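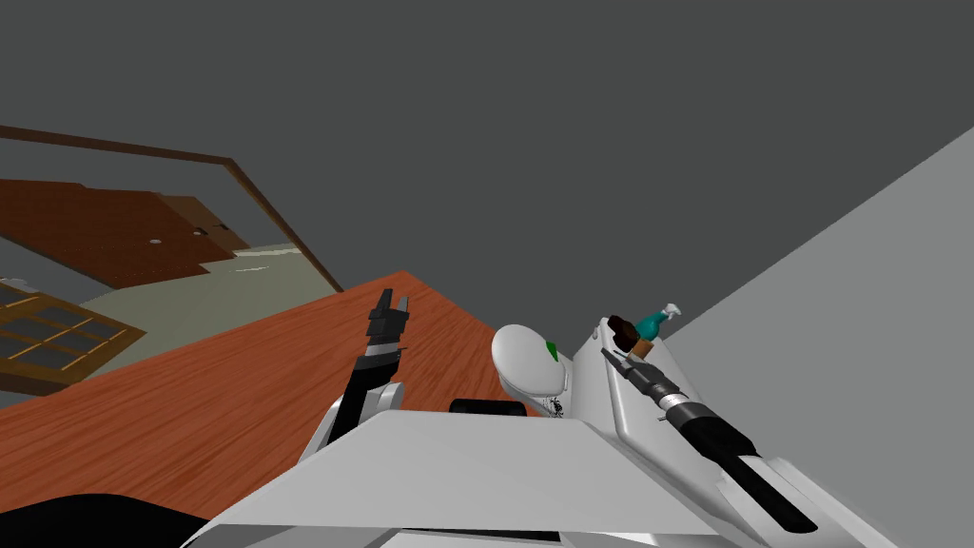

Brown door, gray wall and the end of a wooden tabletop.

Surneo show homes, open weekend, 2023-11-12

Surneo has been promising "quiet living for normal budgets" since January, so I drove out to Fastby to hear how quiet it is. The brochure says 350 units. The woman at the desk said 527, counting the second phase, which has no permit yet.

The tour took in two apartments and a stairwell. Our guide talked at length about the Lukis wall panels and their sound rating, then shut us in a bedroom while a colleague played a radio next door. We heard very little. We also weren't told how loud the radio was, and when a man asked to go and check, there was a schedule to keep.
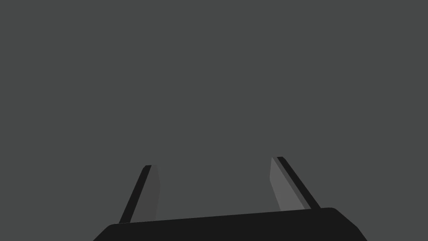
Prices start at 1,732 a month for a one-bedroom. Parking is extra, storage is extra, and the "community fee" covers a roof garden that gets built once enough people have moved in. I asked how many is enough and got a leaflet.

The coffee, from Beneš down the road, was good. The bus back to the station is supposed to run every 20 minutes - I'd want to see that on a wet morning before signing anything. A couple ahead of me put down a deposit on the spot. I took the floor plans home and found that the bedroom closet on page four opens into the bathroom on page five.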